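Skenthorpe Facilities Helpdesk
Ticket 2990
Subject: Yellow table in Room 53 rocks, and knob on the front is stiff
Raised by: Nobuhle Masilela
Assigned to: Toshio Nagano
Opened: Tuesday, February 18, 2025
Priority: Normal
Status: Open, waiting for part

Original request (Nobuhle Masilela)

The yellow table in Room 53 rocks when you lean on the left end. It has done this since the carpet was relaid in December. The movement is small but it is enough to make a cup slide on the top, which is glossy and doesn't grip anything. I have tried folded card under the leg and it works for a day or so, then the card squashes and it starts again.

The second problem is the round knob on the front. It used to turn freely and now it catches partway. I don't want to force it. The table is the Sultport model bought from Jinelent, if that helps with parts. Please could someone look at both while they are there.

Reply (Toshio Nagano)

Thanks. Before I come up, can you tell me whether it rocks corner to corner or end to end, and whether it does the same if you pull it away from the wall? Also please take out the card so that I see it as it stands.

Reply (Nobuhle Masilela)

Corner to corner, back left to front right. I got Takumi to help me pull it out by half a metre and it was the same there. Card is out.

Visit 1 (Toshio Nagano)

Checked the floor first with the long level. The floor falls 3 mm over the length of the table, which is within what the feet can take up. So the carpet is a nuisance but it isn't the fault.

Turned my attention to the feet. Three of them adjust by hand. The back left foot will not wind out. The thread is crossed near the top and it has been screwed in at an angle, probably when the table was put back after the carpet fitters finished. With that foot stuck short, there is a gap of 7 mm under it when the other corners are taking the weight.

Tried: penetrating oil, left for an hour, then a spanner on the flats. No movement. Did not go further as the insert would come out of the leg with it.

Packed the foot with a hard rubber shim as a temporary measure. Rocking has stopped. Please don't lift the table by that end or the shim will drop out.

Knob: took it off its spindle, cleaned the spindle and refitted it. Turned freely when I left.

Reply (Nobuhle Masilela)

Much better, thank you. The shim is holding. The knob was fine on the day but it is catching again, in the same place as before. Should I leave it alone?

Reply (Toshio Nagano)

Yes, leave it. If it came back that quickly the spindle isn't the cause. I will ask Jinelent about both.

Supplier query (Mackenzie Doucette, purchasing)

Rang Jinelent. They can send a replacement foot with a new insert. They don't sell the knob on its own. The person I spoke to asked whether the knob is rubbing on the plate next to it, as the plates can creep if the adhesive behind them has softened.

Reply (Nobuhle Masilela)

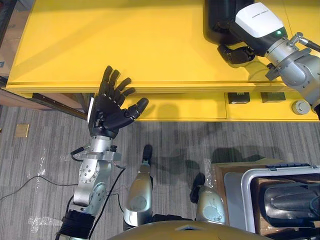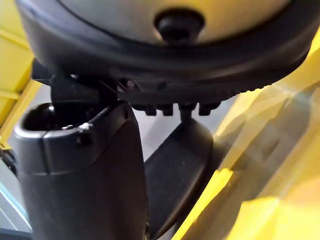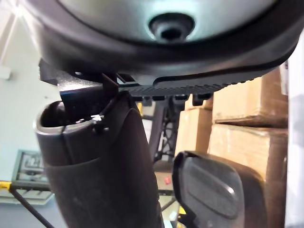
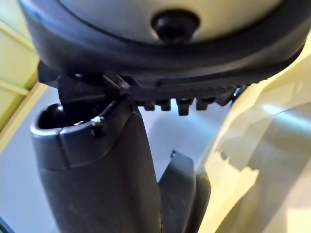 The knob catches at the same point each time, a little before halfway, and there is a faint scraping noise when it does. I haven't noticed any play in it side to side. It is the round grey one in the first picture, on the yellow front, beside the right-hand of the two small black plates, so Jinelent should be able to tell which plate they mean. Please could they also say whether the plate can be taken off and stuck back down without marking the yellow finish. I would sooner have a stiff knob than a scratched front.

Reply (Mackenzie Doucette)

Forwarded to Jinelent with your question about the finish. Their answer on the plate: warm it gently with a hairdryer, slide fishing line behind it, clean off the old adhesive with white spirit on a cloth and refit it with the pad they supply. They are putting a pad in with the foot at no charge. Delivery will be to the Skenthorpe post room, marked for Toshio.

Note (Toshio Nagano)

Will do the foot and the plate in one visit when the parcel arrives. The table has to go on its back for the foot, so I need a second pair of hands and the top cleared beforehand. Shivam Tiwari has agreed to help. Nobuhle, please keep the morning slot free in Room 53 and I will confirm the day.

Outstanding:
Back left foot and insert, replace
Right-hand plate, lift and refit
Knob, retest after plate is refitted
Remove shim and check level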